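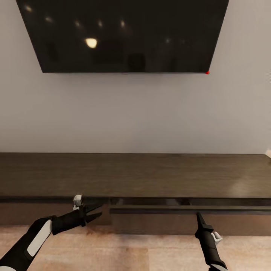

Subject: Re: [tolberg-gardeners] Tomato blight again

Wed 14 August, Tibor Veres wrote:
> Mine went brown from the bottom up in a week. Do I pull
> the lot, or is there any saving them?

Oh Tibor, I'm so sorry, and after all that work you put in back in April! I lost 10 plants the same way last summer and moped for days.
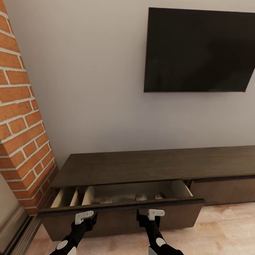 If the stems are still green I'd take off every spotted leaf, bag them (please, not the compost!) and water only at the soil. Pick anything with a blush on it and let it ripen indoors — mine came along fine in a paper sack with a banana. If the stems have gone dark, pull them.

I have spare kale starts if you want to fill the gap. Come by any evening.

Hugs,
Drada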